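Prenau 양팔 작업 셀: 제품 안내 및 그리퍼 케이블 관련 안전 공지
제품 > 양팔 작업 셀 > Prenau 555 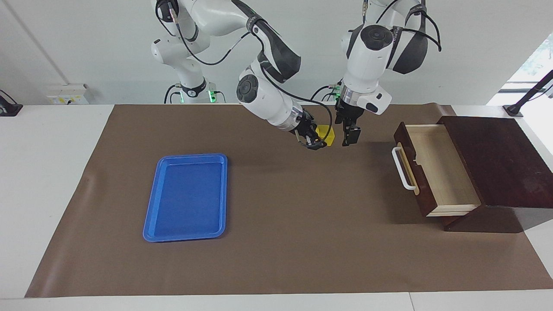 Prenau 555 작업 셀. 파란색 트레이와 서랍장을 놓은 정리 작업 구성.

등록일: 17/07/2023
작성: Sanne Van Acker (Hurkow 기술지원)

제품 개요
Prenau 555는 탁상 작업을 위한 양팔 로봇 셀입니다. 두 개의 팔이 작업대 안쪽에서 앞으로 뻗어 나오며, 각 팔에는 두 손가락 평행 그리퍼가 달려 있습니다. 작은 물건을 집어서 트레이에 옮기는 일, 서랍을 열고 닫는 일 등에 사용하실 수 있습니다. 매트는 기본 구성에 포함되고, 트레이와 서랍장은 포함되지 않습니다.

안전 공지: 오른팔 그리퍼의 예고 없는 열림
일부 고객님의 장비에서 오른팔 그리퍼가 물건을 잡은 상태에서 갑자기 열리는 고장이 확인되었습니다. 사람이 다친 일은 없었지만, 물건이 작업대 밖으로 떨어진 경우가 한 번 있었습니다.

저희 시험실에서는 Khalil Hamdan이 같은 동작을 반복하여 1,084회째에 이 고장을 재현하였습니다. 원인은 손목 바깥쪽을 지나가는 케이블입니다. 케이블의 여유가 부족하면 손목이 크게 돌아갈 때 커넥터가 당겨지고, 순간적으로 신호가 끊어집니다. 이때 제어기는 오류 코드 31을 기록하고 그리퍼를 열림 위치로 보냅니다. 신호가 끊어졌을 때 열림으로 가는 것은 저희의 설정 잘못이었습니다. 죄송합니다.

해당 제품
제어기 소프트웨어 Fleltia의 빌드 번호가 1,091보다 낮은 모든 555 셀입니다. 빌드 번호는 시작 화면의 아래쪽에서 보실 수 있습니다.

고객님께서 하실 일
1. 비상정지를 누르고 주전원을 끄십시오. 그리퍼에 물건이 있으면 먼저 내려놓으십시오.
2. 손목 커넥터의 잠금 고리가 끝까지 들어가 있는지 확인하십시오.
3. 케이블 고정 클립을 한 칸 위로 옮기십시오. 왼팔도 똑같이 하십시오.
4. 전원을 켜고 Fleltia를 빌드 1,091로 업데이트하십시오. 새 빌드에서는 신호가 끊어지면 그리퍼가 그 자리에 멈춥니다.
5. 저속 모드에서 손목을 양쪽 끝까지 돌려 보시고, 코드 31이 다시 나오면 사용을 중지하고 연락해 주십시오.

업데이트 전에는 무거운 물건, 유리, 날이 있는 물건을 잡게 하지 마십시오. 운전 중에 작업대 위로 손을 넣는 것은 업데이트 후에도 금지입니다.

교체 부품
커넥터의 핀이 휘었거나 케이블 피복이 갈라진 경우에는 손목 케이블 세트를 무상으로 보내 드립니다. 신청하실 때 셀의 일련번호와 오류 기록 파일이 필요합니다. 담당자는 Noura Qaisi입니다. 1월 이후에 출고된 셀은 긴 케이블이 이미 달려 있으므로 4번과 5번만 하시면 됩니다.

관련 자료
손목 케이블 점검 설명서
Fleltia 빌드 1,091 변경 내용
무상 부품 신청서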